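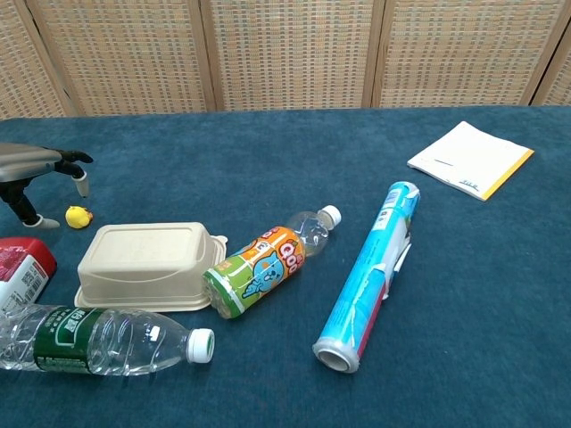 Folding screen has gone slack, can I tighten the weave?

Dale Lapointe
21/10/2024
Hello all! I have an old folding screen that came from my aunt's house in Starkach (she swore it was bought in 1958, and I have no reason to doubt her). The frame is solid as anything, but the woven panels have started to belly out in the middle, and one has a soft spot the size of my palm. I'd love to keep it going — is there a way to pull the weave tight again, or am I looking at new panels?

Manon Fehr
Oh, I do love these old screens! If the panels are cane or rush, take the screen outside, lay it flat, and sponge the back of each panel with warm water until it feels a bit leathery. Then leave it flat in the shade overnight. Mine pulled up beautifully, though I had to do it twice. Try a corner first, and if it's paper cord, please don't wet it at all. The soft spot may need a patch woven in from behind, and for that you'll want a blunt needle and a good long evening with the radio on.

Gekari
just buy new webbing, I paid 92 for a roll and had plenty left over

Oláh
Manon's way worked on my chair seats. Keep it away from the radiator afterward, mine dried out again by June.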